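Filed under: Short Fiction / Quick Reads

OPEN DAY

25 Jun 2020

Inmaculada Sepúlveda had parked at the wrong end. Of course she had. The Gastberg building had two car parks and no sign on either, so now she was half running along a chain-link fence in the good shoes, visitor badge printed at home and already curling in her hand.

Ten minutes late. Maybe twelve.

The girl at the door said the tour had gone up but she could catch the demo, straight through, past the coffee. Inmaculada went past the coffee. Went back for the coffee. Burnt her tongue.

Bay 18 was down the end, behind a rope like at the pictures. Parents, mostly. Kids up the front with their chins on the rope. A man in a Gastberg polo was talking without seeming to breathe. His name tag said MARÍN in capitals and he kept touching it.

"So what Polik's going to do," he was saying, "is push. That's all we've asked of it. No fingers today, no grabbing. Just a push. You tell it what goes where and it works out the rest."

She found a gap by a pillar. Got the strap of her bag off her neck. Looked.

She'd built that arm's wrist. Well. Drawn it. Four years back, in a portable out behind the old Avitz yard with a heater that smelled of burning dust, her and a laptop and a boss who called it the elbow no matter how many times she told him. Then Avitz got sold and the drawings went with it, in a box, and she went with nobody. Over 4000 hours. She'd worked it out once on the back of a gas bill and then wished she hadn't.

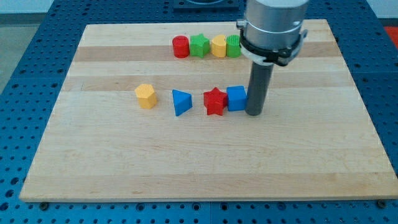

"Who's got one for us?" Marín said. "Colour and a shape. Anyone."

Every hand went up. He picked a boy with a plaster on his chin.

"The blue cube," said the boy. "Put it next to the triangle."

"Blue cube, next to the triangle. Good one. Bit tricky, there's a star in the way, isn't there?"

The boy looked pleased to be tricky.

Marín typed it. The room went quiet the way rooms do. Inmaculada held the coffee with both hands and watched the collar, the black one, under the silver. They'd kept the little tab. She'd fought for that tab. Everyone wanted bolts, bolts were cheaper, and she'd said fine, you come in at six in the morning and swap the tool out with cold hands, see how you like bolts.

The arm moved.

Not much. A lift, a slide sideways, down again. It went round behind the cube, so careful, and nudged. The cube slid and the star went with it. Someone laughed. The arm stopped. Lifted. Seemed to have a think, though she knew what that was, that was just the planner running again, she could of told you the line it was stuck on, once.

"Come on," she said, out loud. The woman beside her looked round.

"Sorry."

"No, I'm the same with the footy," said the woman.

Round the other side now. It put its tip to the star and eased that away first, a thumb's width, then came back for the cube. Push. Push. A small correction, because the cube had started to turn. Push.

Beside the triangle. Near enough touching.

The kids went off like it was a grand final. The boy with the plaster had both arms up. Marín was clapping too, properly, red in the face, and she realised he hadn't been sure. He'd stood there with his patter and his polo and he hadn't been sure at all. She liked him a bit for that, which was annoying. She'd come to not like him.

It broke up fast after. There was a sausage sizzle out the back and word had got around. She stayed by the pillar untill the rope was clear, then went up to it and put her hand on it.

"You can come closer if you want," Marín said. He was coiling a cable, badly. "It's powered down. Do you have kids here?"

"No."

"Just keen?"

She had a whole speech. She'd done it in the car, with gestures, for 70 kilometres.

"That tab," she said. "On the collar. Does it ever stick?"

He stopped coiling. Looked at the collar, then at her badge, which had curled right over so he had to tilt his head to read it.

"Only in November," he said slowly. "When it gets humid. We've never worked out why."

"It's the spring," said Inmaculada. "It's the wrong spring. They'll have bought the cheap one." She put the coffee down on the floor. "Have you got a small screwdriver?"

He went to look for one.

433 shares | 18 comments

More Quick Reads
The Ferry Timetable
What Dad Kept in the Shed
Two Sugars
A Lift to Avondale
The Last Good Paddock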